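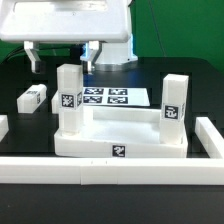

Sigo con la mesita. La idea no ha cambiado desde que empecé: que el brazo coja cada pata, la ponga vertical y la meta en su esquina del tablero, sin que yo toque nada entre medias. Hoy he llegado al taller después de comer y lo primero ha sido repasar la posición de partida, con la pinza abierta encima de la pata de la izquierda y la hoja de los cuatro marcadores plana sobre la mesa negra, detrás de la bandeja. La pata de ese lado tapa un trozo de la hoja desde donde tengo la cámara. Hasta ahora no me había preocupado, pero creo que de ahí viene parte del error que apunté la última vez. Si la cámara pierde un marcador, el cálculo se apoya en los demás y se va unos milímetros. Con el hueco que dejan los encajes, unos milímetros es fallar.

He vuelto a calibrar de todas formas. La rutina de Diltix pide 200 capturas y tarda lo que tarda. Mientras tanto he limpiado la superficie con un paño, que tenía polvo de lijar, y he revisado los tramos blancos del borde. Siguen bien unidos, aunque se notan las juntas. Los puse para que la bandeja tuviera contra qué apoyarse cuando la pinza empuja hacia abajo. En la esquina derecha funciona mejor que en el centro, así que ahora la arrimo siempre a esa esquina antes de empezar, y en el programa esa es la posición cero.

Luego he tocado la velocidad de bajada. Estaba en 6 milímetros por segundo en el último tramo y la he dejado en 5. Parece poca diferencia, pero con 6 la pata llegaba con algo de inclinación y el tetón se quedaba montado en el borde del agujero -- se oía un clic seco y el brazo paraba por exceso de fuerza. Con la velocidad nueva para menos. No he mirado si lo que ayuda es ir despacio o que he apretado los tornillos de los dedos, porque he hecho las dos cosas seguidas. Mal hecho. Mañana debería aflojar uno y probar otra vez, aunque no me apetece nada.

El fondo verde se queda. Estuve pensando en quitarlo porque ocupa sitio y hay que apartarlo cuando alguien necesita la sierra, pero recortar las piezas blancas contra la pared del taller era un lío, con las estanterías y las cajas detrás. Con el verde el programa encuentra el contorno a la primera. El cable fino sigue cruzándose por delante. Tengo que buscar una abrazadera. En la caja de restos de Golham había varias, pero son todas grandes.

A media tarde he hecho la prueba completa de una pata, desde coger hasta meter, mirando la curva de fuerza en el portátil.
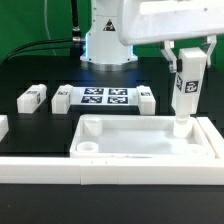
El tetón entrando por la esquina del fondo a la derecha.

La curva sale limpia casi hasta abajo y al final sube de golpe. Ese escalón es el que uso para decidir que la pata ha tocado y que toca girar. El giro todavía no me gusta. Al girar la muñeca, la pinza arrastra un poco la pieza hacia el lado de la pared y hay que corregir. Lo he compensado con un desplazamiento fijo, un apaño que valdrá para esta esquina y para ninguna otra. Para las de delante tendré que medirlo aparte, y además ahí el brazo llega más estirado.

Otra cosa que he visto es que los marcadores de las patas se leen bien de frente y mal cuando la pata está tumbada con la luz del techo encima. El papel brilla. Los imprimí en la impresora de Besson, que deja el negro satinado, y me da que en la otra saldrían mate. Son pocos, se reimprimen en un rato. Lo malo es despegar los viejos sin levantar la pintura.

El conector de la base lo he comprobado antes de irme. No estaba flojo. Llevaba varios días con cortes de comunicación y le echaba la culpa, pero hoy no ha habido ninguno y no he cambiado nada de esa parte. Sigo sin explicación. Apunto aquí la hora de arranque por si vuelve a pasar: 16:40.

Pendiente: mover la hoja de marcadores un palmo a la derecha para que no la tape la pata, pedir a Tronberg las almohadillas de goma de los dedos (dicen que tardan hasta 6 semanas, así que cuanto antes) y copiar los registros al disco grande. Me gustaría tener la mesita entera montada por el brazo antes de agosto, que es cuando cierra el taller. Tal como voy con las esquinas de delante no lo veo claro.

He apagado todo a las ocho y he dejado la bandeja puesta.

13 de abril de 2022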